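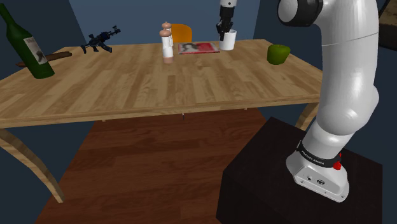 The ferry to Girkness ran twice a day in February, and Noreen Hayat missed the first one by the length of the ticket line. She sat in the waiting room with her father's coat in a bag on her knees and read the letter again. It was dated 23/03/2018. He had kept it nearly a year before showing it to anyone.

"The Golestani house is sold," it said. "You have until the end of next winter to collect what you left."

What he had left, according to him, was a clock and 400 dollars. He was too sick to travel now, and he had asked her to go.

The crossing took an hour. A woman in a green hat was waiting at the landing with the engine running.

"You're Hayat's girl," she said. "Nusrat Hashmi. I wrote to him."

They drove up past the cannery and the school. Nusrat talked about the road, which had washed out twice, and about the new owners, a couple from Fambridge who wanted to take down the back wall. Noreen asked how she had known her father.

"We worked on the boats together. Seven years. He never said?"

"He said he fished here one summer."

Nusrat changed gears and didn't answer.

The house was number 131, the last before the quarry. The clock was in the upstairs closet, wrapped in a towel. Behind it was a coffee can, and in the can was the money, in twenties, with a rubber band that broke when Noreen touched it. She counted it on the floor. There were 300 dollars.

"He told me 400," she said.

"I borrowed a hundred," said Nusrat from the doorway. "For the tires, the winter he left. I wrote and told him so."

She took an envelope out of her coat and held it out. Noreen looked at it. Her father's name was on the front in the same square handwriting as the letter, and the flap had gone yellow along the glue.

"Why didn't you mail it?"

"I thought he'd come back for it."

Noreen put the envelope in the can with the rest and wrapped the towel around the clock. The second ferry left at four. Nusrat carried the can down to the car, and Noreen carried the clock.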